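The Man Who Reads the Small Print on Your Floor

Majdi Issa has opinions about gaps, and he would like you to hear them before you sign anything.
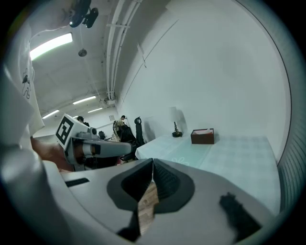
He has been laying, sanding and repairing wood floors for 34 years, the last stretch of it under the name Hustus, which he runs out of a low brick building in Hellwood with one partner and a kettle that predates both of them. I had gone to see him about a squeak. I stayed until the streetlights came on.

"People call me in December and say the floor is broken," he says. "The floor is doing what wood does in December. You turned the heat up and dried out the house. The boards got narrow. In June they'll get fat again and you'll call me to say the doors stick."

Does he tell them this over the phone?

"I tell them, and then they ask when I can come."

Issa is a careful talker who dislikes being hurried and is not above making a customer wait while he finishes a sandwich. He learned the trade from an uncle who paid him badly and corrected him constantly. His first solo job was a dentist's hallway. He set the opening row crooked by the thickness of a coin, and by the far wall the mistake had grown into something you could lose a pencil in.

"The dentist never noticed," he says. "I noticed. I changed dentists."

His partner, Vusumuzi Du Plessis, came to floors by way of boat repair and still talks about houses as though they might sink. He handles the estimates, on the theory that customers find him soothing. During my visit he took a call from a woman who wanted to know whether she could steam-mop her oak. He listened for a long time.

"You can," he told her. "I'd ask you to wait until you've moved out."

The two men disagree about nearly everything that can be brushed onto a board. Issa likes oil, which wears gracefully and can be patched in the spot where the dog sleeps. Du Plessis likes a hard finish that you put down and forget. They have been having this argument for so long that each can do the other's side, and when Issa stepped out to move his van, Du Plessis gave me a fair and rather moving speech in favor of oil.

"Don't tell him," he said.

On the subject of sanding they are united. A solid floor can take only so many passes before you are down to the tongue, and both of them have walked into houses where a previous owner rented a drum sander for a weekend and went at it with enthusiasm. Du Plessis calls the results "the surface of a lake." Issa calls them rent money.

"You stop moving with one of those machines for 2 seconds and you've made a dish," he says. "Then the fellow thinks, I'll fix the dish. So he makes a bigger dish. By supper he's got a bowl."

Their longest job was the old dance hall on Yordanov Street, where the maple had gone down in the days of live bands and had been waxed by every hand in the building after that. They pulled up 300 boards, numbered each one on the back in pencil, and put them down again in the same order. Issa describes this as the happiest winter of his life. Du Plessis describes it as a winter.

"Some of those boards had names on the underside," Issa says. "The men who laid it signed it. You can't see that from above, and they knew you couldn't. I put them back face up the way they were."

Did he sign it himself?

He looks toward the van. "The floor is very large," he says.

Business is good, though both men grumble about the click-together stuff now sold by the pallet. A sales rep from Zaseo came by last spring with a sample case and a promise that his planks would look new for 70 years. Issa asked him how old he was. The rep accepted tea, left a sample, and has not been back. The sample is now holding the bathroom door open, and Issa admits it's doing well.

I asked what an ordinary person should do for an ordinary wood floor. He thought about it, and went through his list without much hope. Felt under the chair legs, and new felt when the old felt fills with grit. A mat at the door. A barely damp cloth. Leave the vinegar in the kitchen. Keep the humidity steady if you can afford to, and if you can't, learn to like the lines between the boards.

"And take your shoes off," Du Plessis said from the other room.

About my squeak, Issa asked where it was, and I told him the third board in from the bedroom door. He asked whether it bothered me at night. I said only when I stepped on it.

He wrote down my number and said he might be able to come by in June.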